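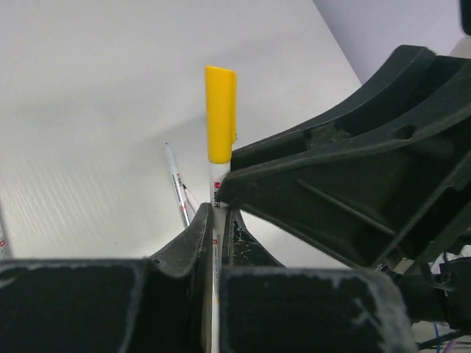 Kidau Supplies & Workrooms – Facilities Team

Marker and work table check, September

Covers the work table and the markers kept for it. Write OK, FIX or N/A against every line and add a comment where it's FIX.

1. Marker caps pushed fully on: OK
Comment: Includes the white marker with the yellow cap.

2. Printing on marker barrels still readable: OK
Comment: Red and black lettering under the yellow cap is fine. Throw out any marker with the name rubbed off.

3. Markers tested on scrap paper: FIX
Comment: 12 tested, 5 dry. Dry ones binned. Reorder from Van Rooij on form 655.

4. Table top wiped down: OK
Comment: Use the Kusomier spray only. The other cleaner leaves a film.

5. Side and back walls clear, nothing taped up: OK

6. Front rail tight along its length: OK
Comment: Grooves brushed out.

7. Cables under the table off the floor and tied: FIX
Comment: Purple and black cables are looped across each other below the rail. Tie in bundles, leave slack at both ends.

8. Small wires near the left base tucked in: FIX
Comment: Orange and red ones show under the rail. Same job as line 7.

9. Lighting even over the whole top: OK
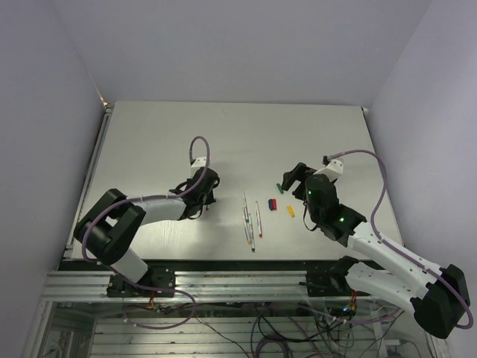
Wim Van Loon asked for line 7 to be split next time, with one line for cables that need tying and another for cables that need replacing, and he wants the ties to be the reusable kind. He also asked who has the key to the Jadus cabinet.

Open items: lines 3, 7 and 8. Allow 60 minutes for the cable work. Key is on the hook by the sink.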